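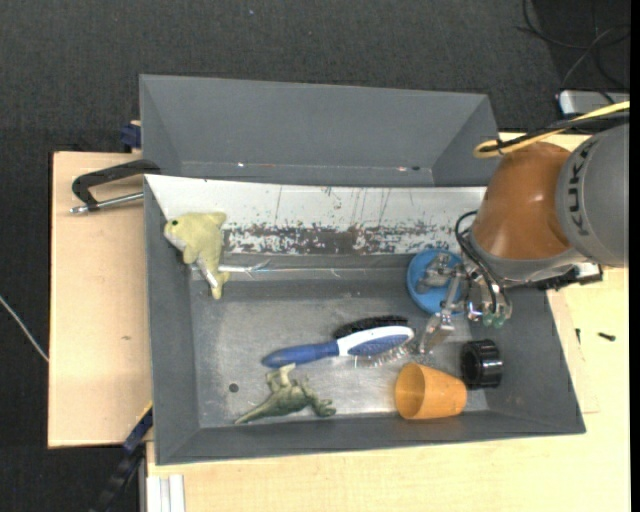
Churn rate

Churn rate, also called attrition rate, is the share of customers who stop doing business with a company during a set period. It is used most often in subscription trades such as telephone service, software, gyms and meal delivery, where the end of a customer relationship can be dated. The opposite measure is the retention rate. The two add up to 100 percent when they are taken over the same period and the same group of customers.

Calculation

In its simplest form, churn rate is the number of customers lost during a period divided by the number of customers at the start of that period. A firm that begins November with 876 subscribers and loses 22 of them by the end of the month has a monthly churn rate of 2.5 percent. Customers who join during the month are left out of both numbers. Some firms divide by the average of the opening and closing counts instead, and this gives a lower figure when the customer base is growing. Published rates are hard to compare unless the method is stated.

Monthly rates cannot be turned into yearly rates by multiplying by 12. If the monthly rate is steady, the yearly rate is one minus the twelfth power of the monthly retention rate.

Types

Voluntary churn occurs when the customer chooses to cancel. Involuntary churn occurs when the account is closed for another reason, most often a failed payment or an expired card. The two are usually reported apart, as the second can often be reduced by sending reminders or trying the charge again.

Revenue churn measures lost income instead of lost accounts. Net revenue churn subtracts added spending by the customers who remain, and can fall below zero.

Customers without contracts

Retail shops and most online stores have no cancellation date to record. A customer is instead treated as lost after a fixed gap with no purchase. The parts seller Tranon uses a gap of 181 days. Noreen Foley and Bogdan Gajewski have argued that a single cutoff misstates churn among buyers with long but regular ordering cycles - a school that orders once a year is counted as lost and won back each time. Their proposed rule sets the cutoff at 3 times the customer's own average gap between orders.

Limits

A single rate hides differences between groups. New customers tend to leave sooner than long-standing ones, so a company that is adding many customers may show rising churn even if no group has changed its behavior. Cohort analysis, in which customers are grouped by the month they joined, is the usual remedy.

See also

Customer lifetime value
Cohort analysis
Customer acquisition cost
Survival analysis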